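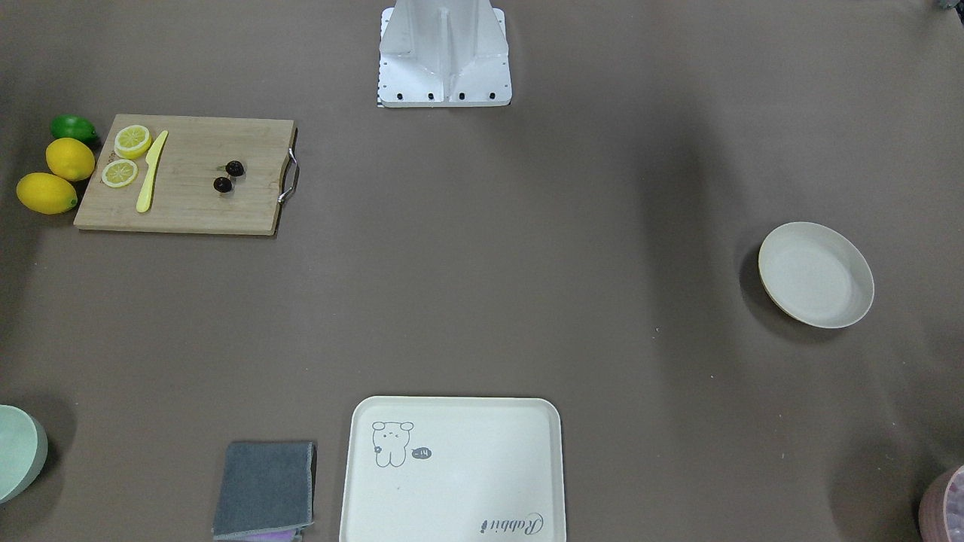

Should you build a kitchen robot at home? Most people would learn more from a robot vacuum and a good cookbook, and they'd have their evenings back.

I say this as a member of a shared workshop in Grerville where the kitchen robot has become the winter project. The group calls it Skulgate, after a street one of them used to live on. I have put in 46 hours on it so far, mostly tightening bolts and arguing over cable lengths, and I'm no closer to believing in it.

My doubts start with money. We have spent $1,677, and that leaves out the tools we already owned and the parts that came out of somebody's closet. Kayode Amadi, who keeps the spreadsheet, calls it cheap for what it is. Maybe so. But what is it? The goal written on our whiteboard in November was "move the lemon to the plate." A lemon slice, a cutting board, a plate, all on one brown cloth. My niece could do that before she could talk.

I know the answer I'll get, because I get it every week: the lemon is hard. Fruit rolls. A slice lies flat and gives a gripper almost nothing to hold. A small dark olive or berry on a wooden board is worse. Fine, I accept all that. What I don't accept is the jump from "this is hard and interesting" to "this will be making dinner in 5 years." The people at Farside, the other workshop across the river, say it on their flyers. They charge a fee for the class, too.

A table laid out for a robot is a polite table. There's a wide clear space in the middle and the knife is plastic. My own counter has mail on it, a toaster, a wet sponge and a cat. I asked at the last meeting whether we could try the thing on a counter like mine and was told that would be phase two. Phase one was supposed to take 30 days - it has already eaten most of the winter.

I'll grant the builders this much. Kayode learned to wire a motor driver, and he taught me, and I enjoyed it. If the flyer said "come learn wiring with pleasant people" I would hand it out myself. It's the dinner talk that bothers me, and the way a mount on a base plate gets spoken of as if it were already a cook.

So build one if you like the building. Set a spending limit before you order the first part, and tell your family it's a hobby. I'll be at the bench again tomorrow at seven, looking for a bolt that fits.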